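Suture pads – which one holds up past a few weeks?
Forum: Skills practice > Materials and supplies
11 replies, 400 views

pinch_and_pull
I have been through two cheap pads since July and both tore out at the edges of the cuts. I mostly do simple interrupted and some running. Looking at the Oretti soft pad and the Flosel three-layer. The Oretti is $20, the Flosel is $44. Is the Flosel worth more than double?

marlowe44
Flosel, yes. It has mesh under the top layer, so the stitch doesn't pull through when you snug it down. I got a full term out of mine. The Oretti is fine for learning to pass the needle and that's it.

tuesdayknots
Disagree. The mesh makes the Flosel feel stiff and you learn to pull too hard. Real skin tears if you treat it like that. I would buy two Orettis and still be under the price.

marlowe44
Two Orettis is two torn pads. If every stitch rips out you can't practice tension at all.

tuesdayknots
They rip out when your bites are too close to the edge. Take wider bites.

pinch_and_pull
My bites are probably too close. Still, I'd like a pad that lets me make a few mistakes.

greylab
Does it have to come pre-cut? Ogundipe sells blank ones and you cut your own lines with a #15 blade. You can fit more on one pad if you keep the lines parallel and leave a good gap between them. The pre-cut ones waste half the surface on shapes you will do once.

pinch_and_pull
How much gap?

greylab
A finger's width. Any closer and the strip in the middle starts to lift when you close the second line. Do the far line first, then the near one, so your hand isn't resting on finished stitches.

marlowe44
Agree on blank pads. Wash them with dish soap, dry them flat, a little baby powder after. Don't store them folded.

oxbow_r
Two parallel lines on one soft pad, both sutured, seen close up with the instruments over it. Pale pads like this are easier on the eyes than the tan ones, in my opinion, if your thread is dark.
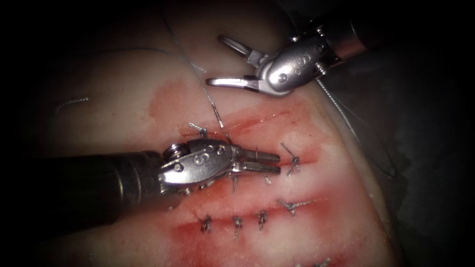
Re: Suture pads – thread and storage

pinch_and_pull
Ordered a blank Ogundipe. What thread are people using? I don't want to burn through the good stuff.

tuesdayknots
Underley practice nylon, 3-0. It has some memory, so stretch it before you start.

greylab
Silk for me. Easier to handle, and the knots stay put. Nylon is better practice, though – I'll give tuesdayknots that one.

marlowe44
Whatever you buy, keep the short ends off the pad. They get pressed into the surface and you pick at them for the rest of the session.

pinch_and_pull
Thanks. Going with the nylon and wider bites. Will post again when the pad has some use on it.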